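Guthrie School of Craft | Courses | Handouts | Workshop Hours | Contact

Small Furniture and Fittings, Unit 4
Boards, Trim and the Studio Easel
Handout revised 13 Apr 2022

Bring this sheet to the bench session. Last term most copies ended up under paint cans, where they did some good.

1. Looking at a board before you cut it

Pale wood hides very little. Lay the board flat on something white and look along the grain first, then across it. Faint streaks are just grain and will take a stain unevenly, so decide now whether you can live with that. Specks may be dust. Brush before you sand, or you will spend the afternoon grinding them in.

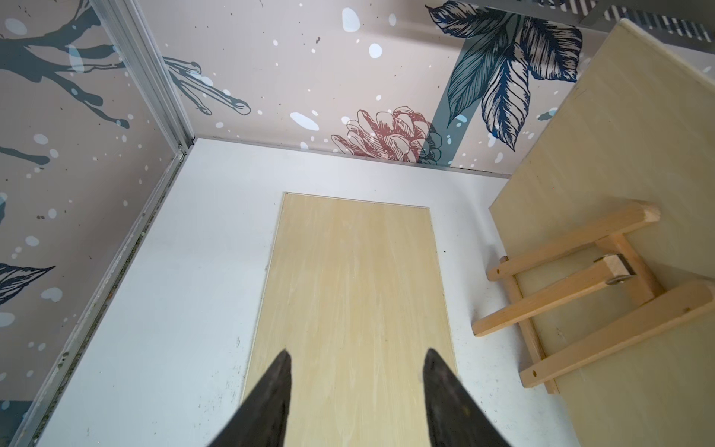
Mark the face side in pencil, lightly. The people at Plandberg, who sell us our offcuts, mark theirs in wax crayon and consider this a service.

Sanding order for the exercise is 160, then 200 if the drawer has any. Stop there. Going finer on a practice board is a hobby, and you may pursue it at home.

2. Edges

Dirt collects where a face meets a cut edge, and also in the angle of metal corner trim. Wipe both before measuring. A grimy line looks very much like a pencil line at five in the afternoon, and we have the shelf to prove it.

Check each board for square with the diagonals. If they disagree, measure again before blaming the saw.
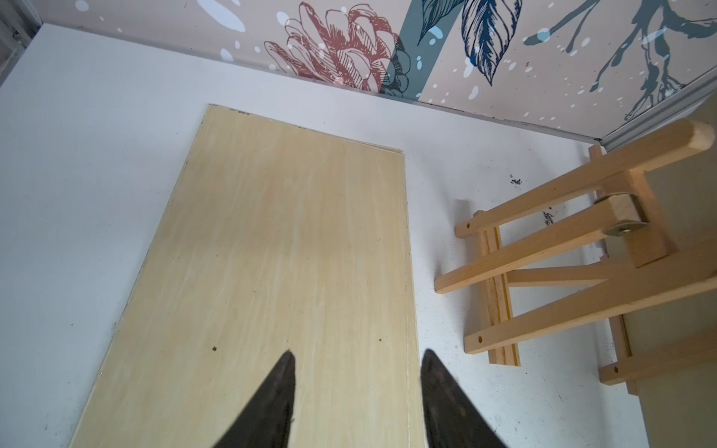

3. Easels

A three-legged easel will stand on almost any floor, including ours. Fold it before carrying it. Lay it on its side well clear of your workpiece, and look at the leg ends for splits. Tighten hardware by hand only; the Grikutent wing nuts in bin 2183 strip if you so much as frown at them.

For July: design a drawing board to sit on a studio easel. One page, dimensions included, with a note on how the lower edge is held. "Gravity" was submitted last year and did not pass.

Reading: the Gusham packet, first half. The second half is about varnish and can wait.

Guthrie School of Craft, Workshop Office | Contact us | © 2022 | Back to top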